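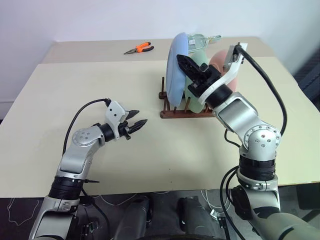

Been asked a few times now how we decide what counts as a "good" run on the two-arm setup, so I'm putting our house rules in one thread. Most of them came from getting it wrong first. 🧵

**1/** Write the task down before you switch anything on. Ours used to say "plates in rack". Does a plate leaning on the pegs count? Does it matter which slot? Two of us scored the same 100 runs and disagreed on 11 of them, which was a bit embarrassing!

**2/** So now there's one sentence for the start, one for the finish, and a line on what's allowed to touch what. It fits on half a page. If it doesn't fit on half a page, you've probably got two tasks (we split one in September and everyone cheered up).

**3/** Speed. We cap both arms well under what they can do, and the cap lives in the config, where it gets reviewed like any other change. Nobody gets to nudge it up at 5pm to squeeze in a few more runs. I've been that person. Sorry, team.

**4/** Stop button within reach of whoever is running it, and that person does nothing else. No emails, no sandwich. If you have to step away, the arms get parked and the motors go off, even if it's only for a minute.
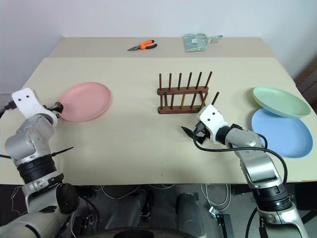 **5/** Two arms over one table need a rule about the middle. Ours is dull: one arm owns the centre at a time, the other waits on its own side until it's clear. It costs us a bit of time per run and I'd make the same choice again tomorrow.

**6/** Tools. Pliers on the table are the thing we argue about most. My view: if it's there, it goes in the run notes, with where it was. If it isn't in the notes, it shouldn't be within reach of either arm. Flaton (our logging tool, named after a typo) now has a box for it and won't save without it.

**7/** Cables! Check them at full stretch, both arms, before the first run of the day. A loop that looks fine at rest can be a very different loop with the elbow up. We've got 183 entries in the fault log and cables are the biggest group by miles.

**8/** Keep your failures. Label them, say why, and don't quietly bin the ones where you set the dishes down a bit wonky. The folks on the Telano project asked for our failed runs before they asked for the good ones, and they were quite right to.

Someone's bound to ask: no, this isn't a replacement for a proper risk assessment. We've got one of those as well, it's longer and has fewer exclamation marks.

I'll stick the half-page template up once I've taken our network passwords out of the footer (don't ask). If your lab does the shared-middle rule differently, tell me, I'd love to nick it.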